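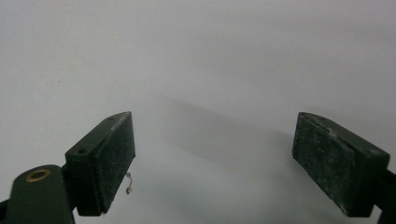 The green gripper fingers and their pads, seen from the tool's own camera.

Equipment plan for next year: what we ask for and what can wait

The budget for the hand-held gripper tools must be ready before the end of the month, so I put the present state of it in this newsletter. Please read it and write to me or to Torquil Aitken if something is missing. After February we cannot move money between the lines any more.

We have 3000 pounds for the whole year. It sounds comfortable, but last year we spent nearly everything on two complete tools from Hepburn and then had very little left for small parts. In summer the Stitlow bench waited eight days for one set of pads. I would like that we do not repeat this.

My proposal is to buy one new tool and not two, and to give the rest to parts that wear. The pads are the first of these. They have a rough surface, and it collects dust and small pale marks with use. Until now each person decided alone when a pad was finished, so it was difficult to plan any quantity. Fergal Scanlon has started a simple sheet where you write the date when you put a new pad on. Please use it, also if you think that it is boring. With three months of these dates we can order once and get the lower price, which Zisidix gives from 100 pieces.

The second line is finger blocks. We have 13 spare ones in the cupboard, but they are of two versions, and the older version does not fit the newer arm without a different screw. I suggest to keep the older ones only for the Stitlow bench and to buy no more of them. Fergal does not fully agree — he thinks the older block is stiffer — and we will speak about it at the next planning meeting.

The third line is small hardware: screws, grommets, thin wire. It costs little, but when we order it in a hurry the delivery is more expensive than the goods. From now on these things go together in one order every quarter. Put your wishes on the list beside the cupboard.

There was also a question about the Flendetus tool, which several of you saw in the demonstration. It is a good tool and I liked the handle. However, its pads are glued and cannot be changed separately, so a worn pad means a whole new finger. I have asked them for a price for fingers alone and have no answer yet. Without this number I cannot put it in the plan.

Wishes for the new tool should reach Torquil in writing, with the price and the delivery time. A link to a web page is not enough for him.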